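Fiche mise à jour le 12/07/2020 (prix et disponibilité des brassards)

# Tensiomètre de poignet Anosa

**Prix : 78 €**, piles comprises. Livré avec une housse rigide et un carnet de relevés papier. Garantie 2 ans.

Nous avons longtemps refusé de vendre des tensiomètres de poignet. Celui-ci est entré au catalogue parce que des clients le demandaient, que certains ne supportent pas le brassard au bras, et qu'à force de renvoyer les gens ailleurs on finit par les envoyer vers du matériel pire. Ce n'est donc pas une fiche très enthousiaste. Si vous pouvez utiliser un appareil de bras, prenez un appareil de bras, par exemple l'Eren, que nous vendons aussi et qui ne coûte pas tellement plus cher.

## Ce que dit le fabricant

La brochure d'Anosa parle de « précision clinique », de « sérénité retrouvée » et d'un « algorithme intelligent de détection ». Nous avons demandé ce que recouvrait exactement la première expression. On nous a renvoyé la brochure, puis, sur relance, le certificat de conformité, qui atteste que l'appareil a le droit d'être vendu. Un certificat de conformité ne remplace pas une étude de validation publiée, et nous n'en avons pas trouvé pour ce modèle. Peut-être existe-t-elle. En attendant, nous avons retiré « précision clinique » de notre page.

L'algorithme intelligent, lui, correspond au symbole en forme de cœur qui clignote lorsque les battements paraissent irréguliers. Il clignote aussi quand on parle, quand on bouge les doigts et quand on éternue. Ne vous alarmez pas au premier clignotement, mais parlez-en à votre médecin s'il revient souvent sur des mesures prises correctement.

## Ce que nous en pensons

L'écran est grand et lisible sans lunettes pour la plupart de nos clients âgés. Le bouton est franc. Le brassard se ferme d'une seule main après un peu d'entraînement, ce qui compte quand on vit seul. Le gonflage est silencieux, plus que celui de l'Eren.

Le reste nous convainc moins. Un appareil de poignet est très sensible à la position du bras : trop bas, il lit trop haut, et inversement. Anosa a prévu un voyant de position qui passe au vert quand l'inclinaison lui convient. Or ce voyant ne connaît que l'angle de l'avant-bras. Il ignore où se trouve votre cœur. On peut obtenir un beau voyant vert allongé sur un canapé, le poignet posé n'importe où, et noter dans son carnet une valeur qui ne veut rien dire.

L'application Clenik, à installer à part, nous laisse franchement sceptiques. Elle demande la création d'un compte, l'accès à la localisation (pourquoi la localisation ?) et propose ensuite des « scores de vitalité » dont la méthode de calcul n'est expliquée nulle part. L'appareil fonctionne très bien sans elle. Le carnet papier aussi.

## Caractéristiques

| | |
|---|---|
| Type | Automatique, oscillométrique, au poignet |
| Alimentation | 4 piles AAA, fournies |
| Mémoire | Oui, 2 utilisateurs |
| Voyant de position | Oui, voir nos réserves plus haut |
| Application | Clenik, facultative |
| Brassard | Remplaçable, vendu séparément |
| Adaptateur secteur | Non |

L'emballage annonce « jusqu'à un an d'autonomie ». Tout dépend du nombre de mesures par jour, que l'emballage ne précise pas. Gardez un jeu de piles dans le tiroir : l'appareil affiche des erreurs de gonflage bien avant d'afficher le symbole de pile faible, et la moitié des retours que nous recevons pour « panne » se règlent avec des piles neuves.

## Bien s'en servir

- Restez assis au calme 5 minutes, le dos appuyé, les pieds à plat.
- Pas de café ni de cigarette juste avant.
- Poignet nu, écran vers vous, brassard serré sans excès.
- Coude sur la table et poignet à hauteur du cœur, au besoin sur un coussin.
- Ne parlez pas pendant la mesure.
- Notez toutes les valeurs, y compris celles qui vous déplaisent.

Le dernier point paraît évident. Pourtant beaucoup de carnets que l'on nous montre au comptoir ne contiennent que les bons jours, et un médecin ne peut pas en tirer grand-chose. Demandez-lui aussi à quel rythme mesurer : prendre sa tension à tout moment de la journée sert surtout à s'inquiéter.

Si vous avez un trouble du rythme connu, si vous êtes enceinte ou si vous avez des problèmes de circulation dans les mains, demandez un avis médical avant d'acheter. Et ne modifiez jamais un traitement sur la foi d'un appareil de poignet, celui-ci ou un autre.

## Fabrication et suivi

Anosa met en avant une production « entièrement automatisée, donc sans erreur ». Nous n'avons pas visité l'usine et nous nous méfions du « donc ». Une chaîne automatisée peut très bien répéter le même défaut sur toute une série.
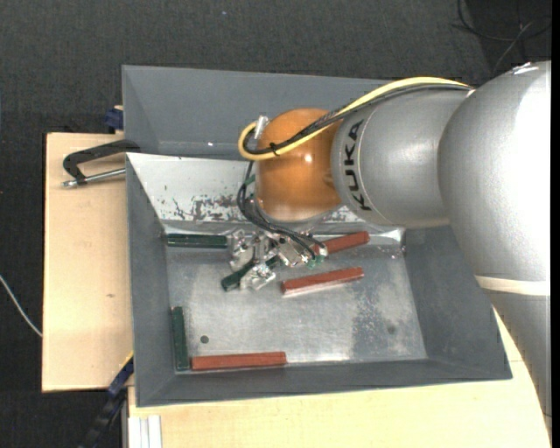
Ce qui nous intéresse davantage, c'est l'étalonnage de chaque appareil avant expédition et la manière dont il dérive ensuite. Sur le premier point, Anosa affirme que chaque unité est contrôlée, sans fournir de relevé individuel. Sur le second, la notice conseille une vérification périodique « par un service agréé » et ne donne aucune adresse. Nous avons fini par obtenir celle de Brollisach, qui assure le service après-vente. Le contrôle est payant, hors garantie comme sous garantie, et le port reste à votre charge dans un sens.

Une solution plus simple consiste à apporter l'appareil à votre prochaine consultation et à comparer les valeurs avec celles du cabinet. Si l'écart est net et se répète, rapportez-le-nous avec le ticket.

## Retours et pièces

Les retours sont acceptés dans l'emballage d'origine, brassard propre. Les brassards de rechange manquaient jusqu'en juillet ; ils sont de nouveau en stock, dans une seule taille. Les poignets très fins ou très forts sont mal servis par cette taille unique, quoi qu'en dise le mot « universel » imprimé sur la boîte. Venez l'essayer en magasin si vous avez un doute, ou mesurez votre tour de poignet et écrivez-nous avant de commander.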